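Potting corner reorganisation, a thread. Small space, too many half-used bags, one basket. Notes below for anyone keeping houseplants and compost in the same flat.

**1/**
Starting point: every bag of growing medium I own was living under the kitchen sink in Sidville, folded over and held shut with clothes pegs. Two had leaked. The bark mix had worked its way into the dishwasher door seal, and it took 15 minutes with a cocktail stick to get it out.

**2/**
Inventory first. General compost, seed compost, a slow-release feed, perlite, a bag of orchid bark from the garden centre at Stisalport. I weighed the lot on the bathroom scales: roughly 5 kg, less than I'd have guessed from the amount of floor it took up.

**3/**
Rule for the new arrangement: bags in current use stand upright in a basket, reserve bags lie flat on a shelf. Upright because an opened bag on its side will empty itself sooner or later, whatever you have clipped it with.

**4/**
On baskets. I tried a solid-sided storage box before this and don't recommend it. Opened compost is damp. Put it in a closed box and the outside of the bag stays damp as well, and after a fortnight you have fungus gnats and a smell.

**5/**
Perforated plastic is better. Air gets to the bag, and you can rinse the whole basket under the shower. The drawback is that fine material goes straight through the holes, so perlite doesn't live in it unless it's in a second bag. Mine now is.

**6/**
Lining the basket with newspaper: tried it, stopped. It holds the water you were trying to get rid of.

**7/**
Loading order matters more than I expected. Tallest bag first, standing, with its back against a side. Shorter packets go in next to it. If you start with the small ones they slide underneath and the big bag ends up sitting on them at an angle.

**8/**
Fold the top of each bag down to the level of the contents before it goes in. Trapped air makes a bag behave like a cushion and it'll tip the first time you reach past it. Press the air out, fold twice, clip.

**9/**
The shelf. Two tiers, wood on metal legs, low enough to sit on a worktop. I measured the space under the top tier at 156 mm, which takes one part-used bag lying down. A full one won't go in without catching on the edge.

**10/**
Unopened bags go on the upper tier, label up. I used to put them label down for no reason at all and then had to turn each one over to find the seed compost.

**11/**
Someone will ask about weight. Dry bark and perlite are nothing. A full bag of wet compost is another matter and I keep those on the floor of the balcony cupboard. The shelf is for part-used and small bags only.

**12/**
Hand tools. One trowel, one glove within reach. The other glove of the pair is somewhere in the Lasach allotment shed and has been since July. I pot with one hand in the bag and one on the plant, so a single glove covers most jobs.

**13/**
Dotted-grip gloves are worth having for this. Bare knit slides on plastic bags, and rubber ones get too warm indoors. Shake the compost out of the cuff before putting them away or it ends up in the next pot.

**14/**
The trowel doesn't go in the basket. I did that for a month. The tip went through the side of a feed packet and I was picking pellets out of the perforations with tweezers.

**15/**
Wall storage: a white wire mesh basket on a horizontal rail. It's meant for labels, twine and seed packets. Gauge is too open for seed packets on their own — they slip through edgeways — so they'll need an envelope or a tin.

**16/**
Surface. Anything smooth that wipes. Marble pattern is good at hiding water marks and very bad at hiding compost, which suits me, as I'd sooner see it. Dry brush first, damp cloth second. The other way round makes mud.

**17/**
Haruna make a folding potting tray that several people have suggested. I've borrowed one. The raised edges are useful, but it takes up more worktop than the basket does and has to be stored somewhere itself. Gave it back.

**18/**
Maintenance so far is a basket rinse every 4 weeks and a check of the clips whenever I water. No gnats yet. Too early to credit the basket for that, as I also cut back on watering at the same time.

**19/**
Still to sort: the liquid feeds, which are too tall for the lower tier and fall over on the upper one. Suggestions welcome, provided they don't involve drilling. Rented flat.

**20/**
Current layout attached. 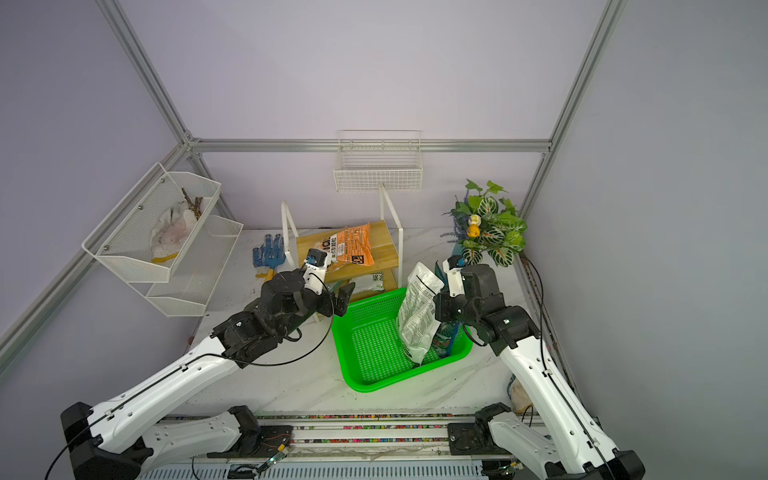
Bags in the green basket, orange one up on the shelf, glove and trowel to the left.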